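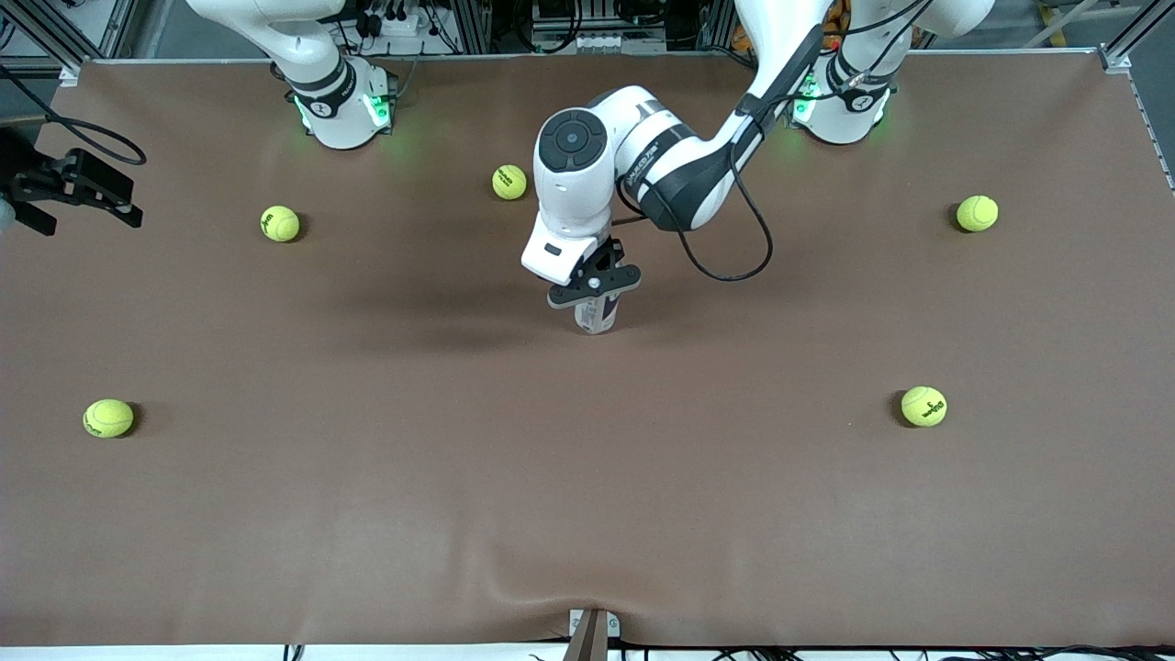
A two-arm workcell with tennis balls spread over the tabletop. One arm holds a small can in its two-finger gripper.

Robot teaching by demonstration

Robot teaching by demonstration is a way of giving a robot a task in which a person leads the machine through the motion and the controller records it. The person may move the arm directly by hand, or may drive it from a separate input device. The recording is then played back as it stands, or used together with many others to train a control policy. The method is also called programming by demonstration or, when the recordings are used for training, imitation learning.

Hand guiding

In hand guiding, also known as kinesthetic teaching, the operator grips the arm near the wrist and pushes it along the wanted path. The joint motors are put in a mode that cancels the weight of the links, so that little force is needed. Joint angles are stored at a fixed rate or only at points the operator selects, usually with a button on the wrist or on a handheld pendant.

The main strength of hand guiding is that the operator feels contact through the arm. Its main weakness is that the operator's hands and body are close to the workpiece and may block the view of a camera. Guiding two arms at once is difficult for one person, and many joints have to be moved together if the elbow is to stay clear of the table. Payload settings must be correct before the mode is switched on – an arm that has been given the wrong tool weight will sink or rise when released.

Remote control

In remote control, or teleoperation, the operator stands apart from the robot. Common input devices are handheld controllers tracked in space, six-axis mice, and leader arms. A leader arm is a smaller or equal-sized copy of the working arm; the working arm, called the follower, matches its joint angles. A pair of leaders allows both followers to be driven together, or one to be parked while the other works.

Delay between input and motion affects the quality of the recording. Hofstetter's guidelines for the Grestik controller set a limit of 200 ms, above which operators tend to move in short steps and wait for the arm to catch up. These pauses are kept in the data and are learned along with the task unless they are trimmed.

Recorded data

A single recording is called an episode. It normally holds the joint positions, the gripper opening, the commanded motion and one or more camera streams, all stamped against the same clock. The Vasico format stores joint data at 500 Hz and images at 30 Hz, and leaves alignment to the reader software.

Tabletop tasks are widely used, such as picking up a can and setting it down at another place. Objects that play no part in the task may be left on the table so that a trained policy does not depend on a clear surface. Their positions are changed between episodes, as is the starting position of the object to be grasped.

Sources of error

Hubmann divides faulty episodes into 2 groups: those in which the task fails, and those in which it is completed by a path that should not be copied. The second group is harder to find by automatic checks. Typical cases are a grasp corrected several times, or a wrist turned close to its joint limit.

Differences between operators also matter. Where one operator approaches an object from above and another from the side, a policy trained on both may average the two paths and miss the object. Written instructions for the approach direction are the usual remedy.

See also: Gravity compensation; Leader–follower control; Teach pendant; Juravska grasp notation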